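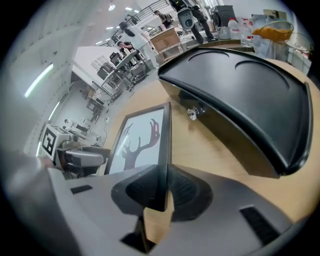 Lerwood bench finish, the one-can version: six weeks in

Posted 8/15/24 by Javiera Fuentealba

I bought a can of Lerwood because the label promised a worktop that would shrug off glue, coffee and solvent after a single coat. I have read that promise on a lot of cans. My shop has five benches with pale wood tops, and I have spent more weekends than I care to add up sanding rings out of them, so I was willing to be talked into one more product. I was not willing to believe it in advance.

What you get

A quart can, a folded sheet of instructions in very small type, and a white pad that is supposed to be the only applicator you need. The pad started shedding before I had finished the first bench. I picked fibers out of the finish with tweezers and then switched to a lint-free rag, and the rag did a better job. If they charge extra for the pad in the refill pack, skip it.

The price was $78 with shipping. That is a lot for a quart. Madisus, the wipe-on oil I had been using, costs $27 for the same amount, and I can get it at the hardware store without waiting for a truck.

Putting it on

Sand to 150, vacuum, wipe, coat. The instructions say to flood the surface, leave it for ten minutes and take off the extra. On a cool morning ten minutes was fine. On a warm afternoon in May, with my first test board, it had turned to syrup by minute seven and I had to lean on the rag. They should print a temperature next to that number.

The smell is mild. I will give them that. The doors were open and I worked through lunch without a headache. It also leaves the color of light wood nearly alone, where Madisus pulls everything toward honey. If you like your tops pale, that might be enough to sway you.

"One coat" is a stretch. One coat looked blotchy on the end grain and on the two spots where I had patched the top years ago. The second coat evened it out. So now the $78 can covers half of what the label says it covers, and I noticed the coverage figure on the label is also for one coat. Funny how that works.

Living with it

Yellow wood glue pops off with a scraper, clean, no mark. Same as with Madisus, same as with paste wax for that matter. Coffee left overnight under a mug gave me a faint ring that went away with a damp cloth. That was better than I expected, and better than the oil has ever done for me.

Solvent is another story. I put down a few drops of acetone on a test corner and came back to a dull patch. The label says "solvent resistant," and the folded sheet says "resistant to mild solvents, brief contact." Those are two different claims, and only one of them is on the front of the can.

Scratches show more than I would like. A dragged clamp leaves a white line that you can see when the lights are on overhead. With the oil you rub in a little more and forget it. With Lerwood you are told to scuff the whole section and recoat. I tried a spot repair anyway and it came out shinier than the area next to it. I can live with that on a bench. I would not try it on a dining table.

A second opinion

Tanvir Selvanayagam has the other half of my can on his assembly table and he likes it more than I do. He mostly does dry fitting and small hardware, hardly any finishing, and he says he has stopped covering the top with paper — a fair point in its favor, if that is the kind of work you do. He also bought the pads separately. We disagree about the pads.

Would I buy it again

At $50 I would think about it. At full price, no. It is a decent finish with a label written by somebody who has never owned a bench. The coffee test was good, the color is good, and the repair is a pain. I am doing the next two tops in Madisus and keeping what is left of the Lerwood for shelves.

The lid does not reseal well, by the way. Decant it into a jar the first day or you will be peeling off a skin by the end of the week.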